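Birkitard Building, Cirnham
Ground floor and stores: general safety inspection
Checklist ref. 3694
Inspection month: July
Inspected by: Tegwen Craddock
Comments reviewed by: Josefien Van Loon

Key: S = satisfactory. A = action needed. N = not inspected. Items marked A stay on the list until signed off by the reviewer.

1. Access and escape routes

1.1 Main entrance opens fully and closes without being pushed. S
1.2 Entrance mat flat, edges bonded. A
Comment: Corner nearest the hinge side has lifted. Taped at the time of inspection. Tape is a temporary measure only; replace the mat or re-glue the corner.
1.3 Corridor clear to full width. A
Comment: Flattened cardboard stacked against the wall outside the store. Moved to the bin area during the visit. Third inspection running with the same entry.
1.4 Rear exit opens from the inside without a key. S
1.5 Rear exit path clear outside as well as inside. S
Comment: Hedge has grown over part of the handrail. Still usable. Cut back before the clocks change.
1.6 Exit signs lit and readable from the far end of each room. S
1.7 Stair nosings secure. S
Comment: Tread 7 creaks but does not move under load. No action.

2. Fire precautions

2.1 Extinguishers in place, pins and tags intact. S
2.2 Extinguisher service labels in date. S
2.3 Call points unobstructed. A
Comment: Call point by the store door partly behind a coat stand. Stand moved. Please mark the floor so that it does not drift back.
2.4 Fire doors close fully onto the latch from any position. A
Comment: Store door stops short of the latch when released from half open. Closer needs adjusting. The foot wedge found beside it has been removed.
2.5 Alarm test log up to date. S
2.6 Emergency lighting tested and recorded. N
Comment: Test was due at 16:00, after the inspection had finished. Result to be added by J. Van Loon.

JVL: Added to the log. All fittings came on. Change to S at the next issue of this form.

3. Electrical

3.1 Sockets and switches undamaged. S
3.2 Portable appliances carry a current test label. A
Comment: Item 1538 (desk fan) has a label that can no longer be read. Taken out of use until retested.
3.3 Extension leads fully unwound when in use, not joined end to end. S
3.4 Leads kept off walkways. S
Comment: One lead runs under a rubber cover beside the printer. The cover is sound. A socket on that wall would be the better answer and has been asked for before.
3.5 Distribution board accessible, cover closed, circuits labelled. A
Comment: Two circuits are labelled "spare" but are switched on. Electrician to identify them and correct the chart.

JVL: Passed to Hukurell under job 1096. They are to trace both circuits before anything is switched off.

4. Heating, water and ventilation

4.1 Radiators not covered and not used as shelves. S
4.2 Hot tap in kitchen carries a warning notice where the water can scald. S
4.3 Little-used outlets flushed and recorded. A
Comment: Sheet for the outside tap has two gaps. Flushed on the day. Fill in the sheet at the tap, not afterwards from memory.
4.4 Extractor in kitchen runs and draws air. S
Comment: Tissue test held. Grille is greasy and needs a wash.
4.5 Windows open and restrictors fitted on the stair side. S

5. Storage

5.1 Racking upright and fixed to the wall. S
5.2 Heavy items stored between knee and shoulder height. A
Comment: Boxes of paper on the top shelf. Bring down to the second shelf.
5.3 Steps available, feet intact, treads clean. S
Comment: One rubber foot is wearing on one side. Usable. Look again next time.
5.4 Cleaning products in original containers, cabinet locked. A
Comment: Cabinet locked, key left in the lock. The key belongs in the key safe.
5.5 Data sheets match the products held. S
Comment: Sheet for the old Yeh floor polish can come out of the folder. The product is no longer kept.

6. First aid

6.1 Kit contents match the list in the lid. A
Comment: Plasters low. Eyewash past its date and removed.
6.2 Names of first aiders displayed and correct. S
6.3 Accident book present, completed pages removed and filed. S

JVL: Eyewash and plasters ordered. Leave 6.1 open until they are in the kit.

7. Tables and work surfaces

7.1 Tables stable, fixings tight. S
Comment: Tables checked by pressing down on each corner in turn. No rocking.
7.2 Edges free of chips and splinters. S
7.3 Surfaces wiped down at the end of the day. S
Comment: Spray and cloths are kept on the window sill. Better on the trolley.
7.4 Chairs pushed in when not in use. A
Comment: Several left out across the route to the rear exit. See also 1.3.
7.5 Small plastic pieces, clips and offcuts put away after use and kept off the floor. A
Comment: Small pieces are easily swept off a table during cleaning, and thin or translucent ones are hard to find on the floor afterwards. A lidded tub on each table would deal with it. Check under the tables as well as on top of them.
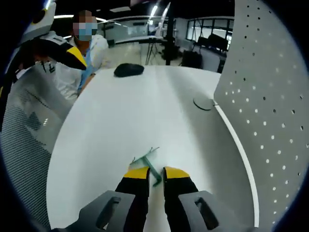
8. Sign-off

8.1 Copy of this sheet placed in the site folder. S
8.2 Open items carried to the action list. S
8.3 Previous sheet closed or carried forward. A
Comment: Item 1.3 carried forward again.

Inspector: T. Craddock
Reviewer: J. Van Loon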